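3. Visitor Spending of the Somogyi Reunion in Amham

3.1 Background

The Somogyi Reunion is a yearly meeting of former members of a youth orchestra. It takes place in Amham in November and the participants stay 2 nights. The town office of Amham supports the event with free use of the Hekthorpe Hall, and it wished to know how much of the money of the visitors stays in the town. Our group received this question as the topic of the semester project.

3.2 Method

We prepared a paper questionnaire with eleven questions. It was given to 600 participants at the registration desk, together with the name badge. The questions were about the hotel, meals, shopping and local transport. We did not ask about the travel to Amham, as this money is mostly spent in other places. Ottó Fülöp translated the questionnaire to Hungarian, and Aoife Mac Suibhne entered the answers in the spreadsheet.

A difficulty was that couples often filled in one sheet together. In such cases we divided the amounts by two. Sheets without a hotel name were kept, but they were not used in Table 4.
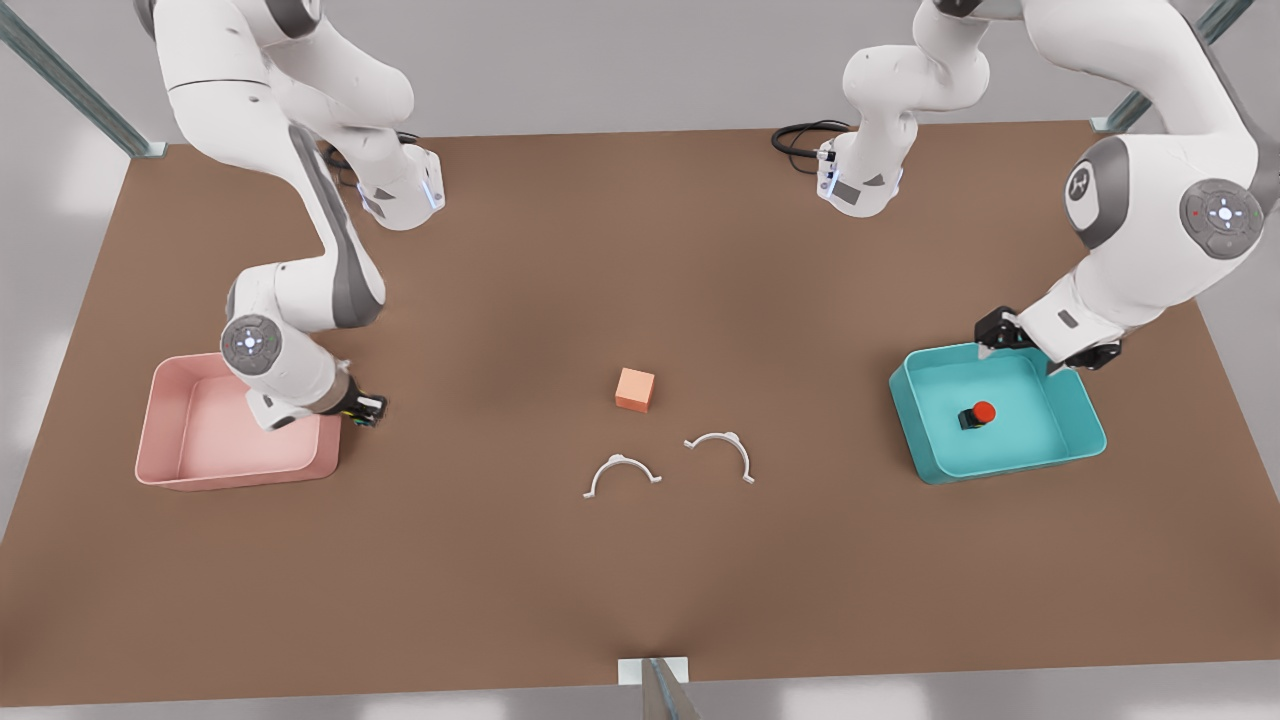

Figure 3. Simulated work table with two robot arms and two bins.

3.3 Results

The organizers told us that 1,000 persons were registered. The largest part of the spending was for hotel rooms, and the second largest was for restaurants. Shopping was lower than we expected. Many visitors wrote that the shops near the hall were already closed when the afternoon rehearsal finished.

The Sorent Hotel is the nearest one to the hall and it was full on both nights. Visitors who came later to book had to stay outside of the town, and their dinners were usually also paid there. We consider this the main loss for Amham.

3.4 Discussion

The town office had used a figure of 700 visitors in its earlier estimate. This number included only persons who booked through the organizers, so the participants staying with relatives were missing. They spend nothing on rooms, but in our answers they spent more in cafés than the hotel guests did.

Our results depend on what people remember. For the next event we suggest to collect the sheets on the last morning, and to ask the restaurants for their own numbers also.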